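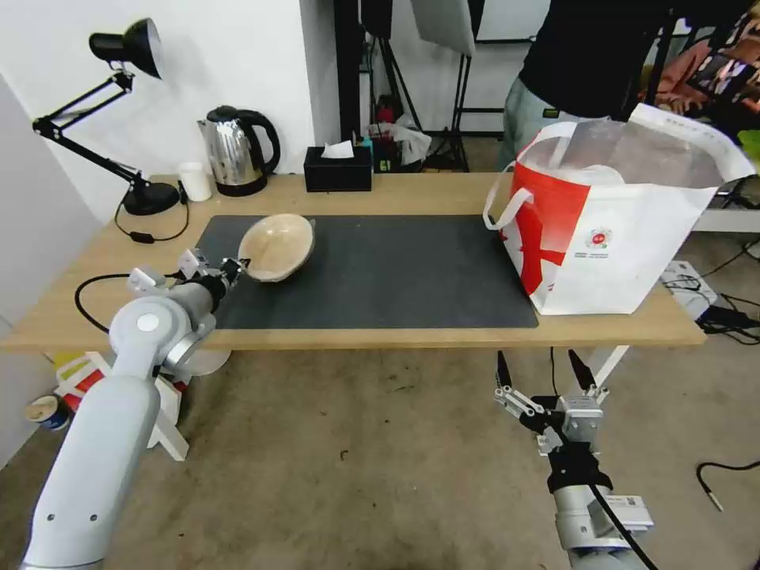 When a robot arm drops things: tips for the kitchen and workshop

A home arm that lets go of a bowl halfway to the shelf is more than a nuisance. Ours did it three times in one evening, and the last drop cracked a dish. The arm was fine. The finger pads had a film of cooking oil on them, and the gripper was closing at the same force it used for dry cups.

Start with the pads. Switch the arm off at the wall, wait for the joints to settle, and wipe each finger with warm water and a drop of dish soap. Dry them well. Don't use kitchen degreaser, as it hardens rubber. Worn Plisosel pads look shiny at the tips – replace both sides together.

Next, check the cable at the wrist. Turn the joint by hand with the power off and watch whether the cable pulls tight. A cable that snags can tug the wrist just as the fingers close. Leave a loose loop and keep it clear of the table edge.

Wooden bowls are harder to hold than they look. The rim is thick and the sides slope, so a grip taken too high slides off. Set the fingers 2 cm below the rim and lift slowly. On the Ferthorpe controller, 45 percent speed is plenty.

Clear the area before any test:

Move the kettle out of reach, and never test with hot water in it.
Tape down power cords or run them behind the table.
Keep people and pets out of the arm's swing.
Know where the stop button is before you press start.

If it still drops things, run the empty open-and-close cycle around 100 times and listen for clicking. Clicking usually means a loose finger screw. Tighten it by hand, then a quarter turn more with the key.

Stop using the arm if a joint sags with the power on.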